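Teleop notebook, Winham bench, simulated cell
May, entry started 9:40 am

Back on the pencil cup task. Goal for this round is a clean set of remote-control demos in the sim before anyone tries guiding the real arm by hand. Task wording stays as it was: fingers over the cup, close on the red end, lift straight up.

Changed the controller scaling first thing. At the old setting a small wrist movement on my side came through as a big swing at the gripper, and the approach was all corrections. Halved it. Slower, but the path down is much straighter and I'm not fighting it over the rim.

Saswood build is on the workstation now. The recorder drops a frame when the operator clutches out, so I've been holding the clutch in for the whole descent. Needs a proper fix. The Hoshino export script still wants the gripper signal as open/closed only — leave it that way until the training side asks for more.

Two views of the cup task, wood table, plaster wall:
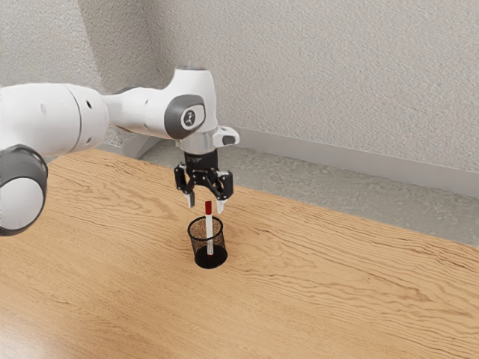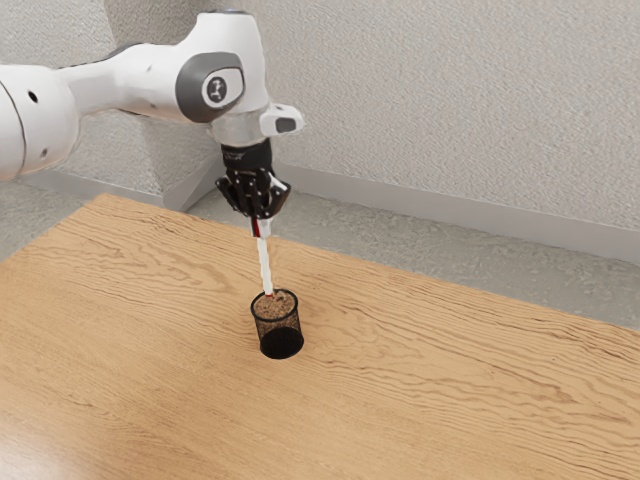

Cup task in sim. First: fingers open either side of the red cap. Second: gripper closed on the upper end, lower end still in the cup.

Notes on grasp height. Coming in too low puts the fingers near the rim and the mesh catches. Too high and there's only a sliver of red to hold. I've been pausing just over the cap, squaring up the wrist, then going down in one move. The pause does show up in the data as dead time. Trim it at export, don't rush it at the controls.

Counts for the Flarnurley log: 145 demos kept, 2 thrown out for bad timestamps. Median length after trimming is 1,220 steps. Longest is 2,930, which was me losing the view and backing right out. Kept it in for now, tagged "recovery", and we can argue over whether it belongs.

To do
— fix the clutch frame drop
— move the cup start position around more, I favour the middle of the table
— second camera view on the operator screen, depth is hard to judge from one
— check colour settings match between both workstations

Stopped at 4:15 pm, hand was getting sore.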